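**Lunchroom CO2 at the Billberg plant - readings and what to ask for**

**v_rajan** wrote:

Starting a separate thread so the sick-pay one can stay on sick pay. Three people on my line were off with the same chest infection in July. The employer's position is that it was picked up at home. I can't show otherwise, but I put a Lustisach logger on the shelf beside the lunchroom microwave and left it there for a full rotation.

Peak was 3,212 ppm, in the second half of the overlapping break. Overnight the room falls below 800 and stays there. Logger was set outdoors first and left to settle.

The roof unit serving that room has an economizer. I have never seen the outdoor air damper move. Maintenance says it is "on auto".

**indira_c** wrote:

I wrote up the same problem for our local's newsletter. Pasting it in sections so it can be quoted.

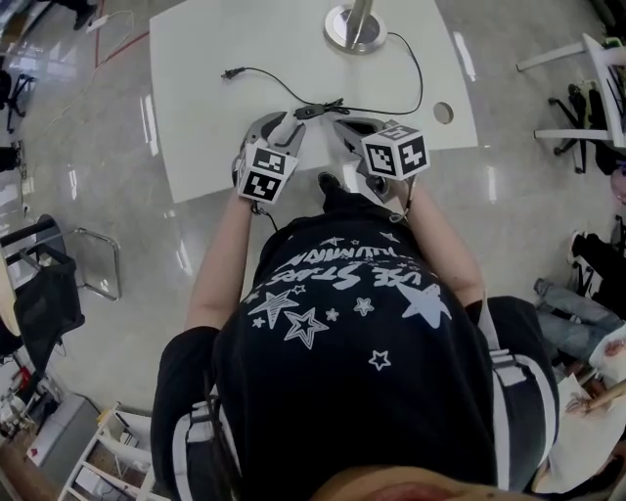

*By Indira Chacko, joint health and safety rep*

CO2 is a proxy. It tells you how much of the air in a room has been exhaled by somebody else, and therefore whether the outdoor air supply matches the number of people in it. It does not measure virus, and a high reading does not prove where anyone was infected. Put that in your first paragraph, before management puts it in theirs.

Ask for the design occupancy of the room, the design outdoor air rate, and the date of the last balancing report. Ask in writing. If no report exists, record that answer too.

**ella_nights** wrote:

Disagree with leading on CO2. We spent a whole winter arguing over whose meter was right. Filtration would have been quicker. Two Nadar units went into our locker room and the company paid without a fight.

**indira_c** wrote:

Next section covers portables, so it may as well go here.
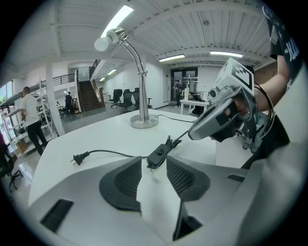

Portable filtration is a supplement to outdoor air and should be specified by clean air delivery rate at the fan speed people will tolerate. Makers usually quote the top speed. On top speed the unit is loud, somebody turns it down, and the delivered rate is no longer the one on the invoice. Look at how the power is controlled as well. The desk lamp in the photo has a rocker switch in its cord, lying out on the table where any hand can reach it, which is fine for a lamp. A purifier that the room depends on should be on a receptacle that isn't shared with the kettle, with the control locked or covered.

**v_rajan** wrote:

Agreed on the noise. Ella, what speed do yours run at?

**ella_nights** wrote:

Low. I take the point, but low is still more than we had before, and your damper could be stuck for another year while everyone exchanges letters.

**coldside_dave** wrote:

Former HVAC tech. "On auto" means nothing until someone watches the actuator stroke. Have them command the damper to minimum and then to full while a worker rep stands on the roof. Seized linkage is common, and so is a minimum position set to zero by someone trying to save gas.

Also, 4,000 ppm would not surprise me in that room in January, if the damper is shut.

**indira_c** wrote:

Last section.

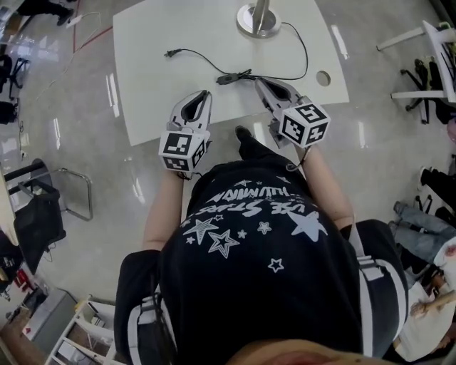
*Reading time: 2 minutes*

Log for a full shift rotation, with the meter at seated head height, away from doors and supply grilles. Write down the break schedule and the headcount beside each peak. A graph without headcount will be dismissed.

Stagger the breaks while the mechanical work is pending. It costs a schedule change and can start the same week.

Do not attach anyone's medical details to the file. The ventilation complaint stands without them.

**v_rajan** wrote:

Two problems with my data, then. The logger was beside the microwave, above head height, and I have no headcount. I'll rerun it.

Staggered breaks I'm less sure of. We had those before and the second group kept losing the end of theirs when the line restarted.

**indira_c** wrote:

Then get the full break length written into the interim measure. Otherwise I'd expect the same result.

**coldside_dave** wrote:

Send me the roof unit's model number when you have it. I may still have the service manual.

**v_rajan** wrote:

Will do. Nameplate is faded but maintenance should have it on the filter order.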